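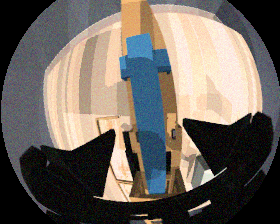 The Long Goodbye to the Spare Key

My building went keyless in June. The landlord sent a cheerful email about it, with a link to an app called Onerix and a line about how we would all soon forget we had ever carried metal in our pockets. I have carried metal in my pockets for 35 years. I have a worn patch in every pair of pants I own to show for it.

The app works fine. I want to get that down early, because people who write about locks tend to go one of two ways, and I have no wish to be the man shouting at his phone on the stoop. I hold up the phone, the door thinks it over, and in I go. What I miss is the spare.

A spare key used to be a small social contract. You gave it to someone, and you had to think about who. My first apartment, on Arruda Street, came with two keys, and for a week I walked around with both of them because I couldn't decide which of my friends was least likely to move in. I settled on a guy from work who watered my plants, killed the fern, and ate a jar of my olives. We're still close.

Glória Fonseca cut keys in a shop on the same street until her knees told her to quit. The place was about as wide as a hallway, and she kept the blanks on hooks behind her in an order that made sense only to her. I went to see her this summer, partly to ask about the trade and partly because I had a key I couldn't place and hoped she might.

"Everybody who gets a spare made is in love or in trouble," she told me. "The ones in love want a color."

She could tell a new couple by the way they both came in for a job that takes 4 minutes. She could tell the end of one too: a man alone, asking how much it cost to change the whole lock. She charged those people full price but threw in a key ring. As for my mystery key, she turned it over a couple of times and said it was probably for a padlock, and that I should throw it out. I haven't.

Tadeo Salinas manages apartments in Urnden, a town where most of the older houses have had the same front doors since before he was born. He's no romantic. He has been locked out of his own office, he has driven across town at 2 a.m. for a tenant whose key was in her other coat, and he once opened a drawer left behind by the previous manager and found twelve years' worth of unlabeled keys. He tried them all, over a winter, the way other people do jigsaw puzzles. Three opened something. One was to a closet nobody had been into for so long that the phone book inside had a rotary phone on the cover.

Salinas likes the apps. He can let in a plumber from the beach. But he has noticed that his tenants know each other less. Mrs. Gitier on the ground floor used to hold spares for half the building, in a cookie tin, and you couldn't get yours back without a cup of coffee and a report on your mother's health. The tin has buttons in it now. She told him she gets more sleep, in a tone he didn't care for.

With the app I can send a "guest pass" to anyone in the world. It expires at noon unless I say otherwise, and it lets me know when it has been used. I gave one to my sister when she came to visit. She held it up to the door, the door let her in, and my phone buzzed to report that she had arrived at the place where I was standing waiting for her. When she left I asked if she wanted to keep it, for emergencies, and she said it had already run out.

She still has the key to my old place on Arruda Street. It's on her ring between the car and the bike lock. I've asked her why, and she says it balances the others.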